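Swapping the hard drive in an old tower

I've been putting this off since August, but my old tower was down to 7 GB free and moaning about it! So, out with the screwdriver. Switch off, unplug, lay the case on its side and take the side panel off. 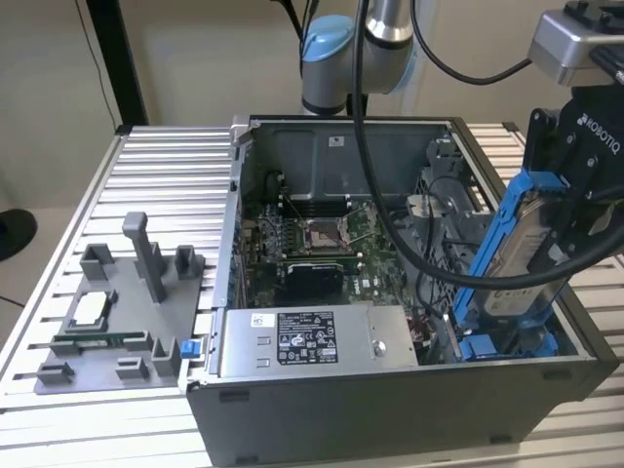

Drives in older office machines often sit in a clip-on plastic carrier, so you may not need any screws at all. If yours is a blue one like mine, look for the matching blue latches low down by the drive cage, as that's your bay. Slide it in gently and plug in both cables (data and power).

Before the panel goes back on, check that you haven't nudged any thin wires loose near the motherboard. I always do, grr.
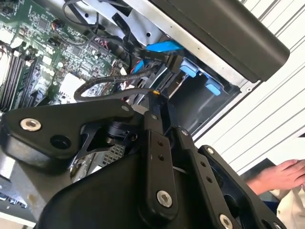

Do I need to reinstall everything?

Only if the new drive is replacing your main one. A second drive just needs formatting.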